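**Ticket: left gripper drops out during the open day demo**
Status: still open, sort of. Site: Allar showroom, November

Okay, so this is the Wednesday visit, the one where we had people coming through in groups and I was supposed to show them how we record picks with the hand-held grippers.
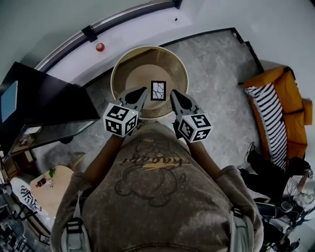 The first group went fine! Then at 2 pm, right as the second bunch squeezed in, the left one stopped logging. The right one kept going like nothing was wrong (of course it did). The Tollel screen just said "pose lost" and the finger trace went flat.

What I tried, in order:

- Restarted Tollel. Came back for some 40 seconds, then flat again.
- Wiped the cube markers with a dry cloth. No change.
- Turned the exposure down from 80 to 55. Much better - only short gaps after that.
- Swapped the USB cable for the spare Sandine one. No difference that I could see, but I left it in.

So my money's on glare. It was bright in there and the gaps mostly came when I tipped my left wrist up toward the windows. I haven't had a chance to try it with the blinds down, and I really should before I blame the windows for everything.

The visitors were great about it, by the way. One kid asked if the gripper was tired, and I had a whole crowd watching me wipe a cube.

Still to do: send the Tollel log to Khosravi support, and ask if 55 is too low for evening sessions. I've put the old cable in the drawer with tape on it - please don't use it until I've tested it!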